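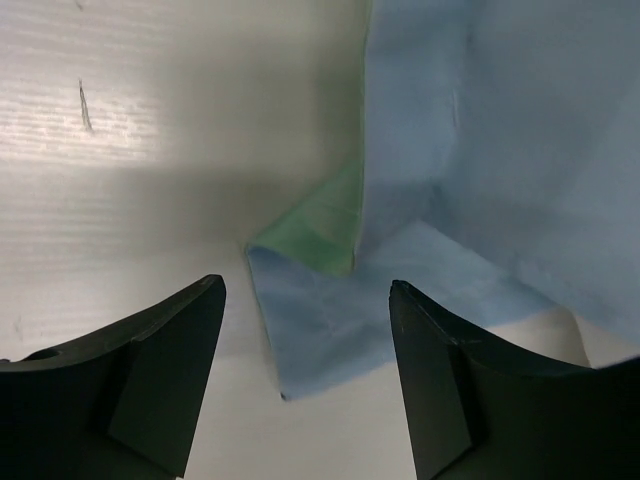 Vol. 16, No. 3

Rostine ferry plan leaves innkeepers asking who will ride it

The Rostine tourist office said on 10th March that a summer ferry to Zasside will start running in time for the high season, with six sailings a day and a ticket that also covers the bus into the old town. It called the service a turning point for local tourism. Hotel owners have heard that phrase before.

The announcement runs to four pages and has a good deal to say about sunsets. It gives no fare. It does not name the company that will supply the boats, and it leaves open what happens on days when the wind closes the outer harbor, as it did on 16 days last summer by the harbor office's own log.

"I would love to be wrong," said Diane Gagnon, who owns a 20-room inn on the waterfront and speaks for the town's small hotels. "But I have to print my rates now, and guests are asking me what the boat costs. I can't tell them. The tourist office can't tell them either."

The office says the ferry will lift overnight stays by 20 percent in its first season. Asked where the figure came from, a spokesman pointed to a study by Peixoto, the consulting firm that also drew up the ferry proposal. The study has not been released. A two-page summary handed to reporters compares Rostine with three larger resorts, all of which have an airport less than an hour away. Rostine's nearest is in Prurari, and the last bus from there leaves before the evening flights land.

Nor is it clear that a faster crossing means more nights in town. Zasside has newer hotels, a longer beach and lower room taxes. Visitors who now stay in Rostine because the road around the bay is slow could just as easily sleep across the water and come over for lunch. Restaurant owners might not mind that. Innkeepers would.

The summary does not mention the possibility. The spoksman said day visitors "often become overnight visitors" but offered no numbers.

Money is the other gap. The town has set aside enough to repair the north pier, where work was supposed to be finished last October and where the ticket hut still has no power line. Running costs are to be met from fares and from "partner contributions." Two of the partners listed in the announcement, both hotel groups in Zasside, said they had agreed to talks and had not yet promised any payment.

Supporters say the doubters want every answer before the first boat leaves, and there is something to that. The current road trip is miserable in July, and bookings have been flat for three seasons. Gagnon said she would back a shorter trial on weekends, with the results made public — an idea her group put forward last year and which got no written reply.

The tourist office expects to publish a timetable and fares within six weeks. The council votes on the pier money before then.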